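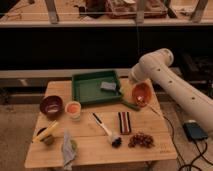
Small studios, big rooms: notes for my Thursday slot at the Drallstead design meetup

Say hi, thank the Letach folks for the room (and the coffee!).

Start with the library job. Dener asked us for a reading room, 695 square feet, one window, and I spent two weeks drawing shelves before I ever sat down in there. Tell them about the glare at 4 p.m. Pause for groans.

Then the budget. We had $3,000 for lighting and I blew most of it on pendants I loved. Would I do it again? Maybe with fewer pendants.

Ask for hands: who here works alone? I did for years, and I got so used to my own taste that I stopped noticing it. Joining the Lencho crit group fixed that pretty fast, ouch.

Skip the stair story if I'm past ten minutes.

Mention the June open studio, sign-up sheet by the door. Portfolios welcome, half-finished ones too. Then questions, and remember to repeat each one into the mic.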